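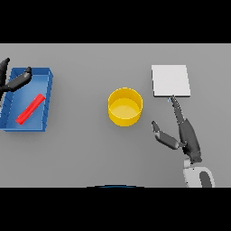 Second evening with the Pravmont build, and the save corruption is confirmed. It happens when the autosave fires during a loading transition in the Flulirport district, which is most of the time, as the district is nothing but doors and elevators. The file writes, the timestamp updates, and on reload the inventory comes back empty. Quest flags survive. Position survives. The game stores containers and contents as separate records, and the link between them is what goes missing. Take the blue tray with the red rod lying diagonally in it: that is one record for the tray, one for the rod, and a third saying the rod is in the tray. Lose the third and the rod still exists in the file with no place to be drawn.

I tested this with 4 saves. Two were made standing still in the harbor office, and both loaded clean. Two were made while walking through the customs door, and both lost everything, including the lamp, so the tunnels below are not playable from those files. Turning off autosave in the options menu does not help. The toggle resets on each launch.

Frame rate is a separate problem. It holds at 61 in the interiors, one over the cap, and falls sharply on the ferry deck when the rain starts. Lowering shadow quality makes no difference. Lowering reflections does. I have left reflections on medium and will keep them there until the next patch.

On the game itself: the first district is better designed than the second. The customs house has three routes in and each one changes what the guards know. Flulirport has one route, and a long walk back along it after every objective. The Gateo missions are fetch work. Bring the valve, bring the other valve, return to the terminal. The map marker sits on the building and not on the floor, so I spent twenty minutes on the wrong level of the pump station.

Combat is unchanged from the January demo. The parry window is still too generous and the stamina bar rarely matters.

Completion counter reads 61 of 100. I do not trust it, as it went up by 2 after the corrupted load.

Manual saves only from here, made indoors, with a copy of the folder before each session. Pump station again tomorrow, lower level first.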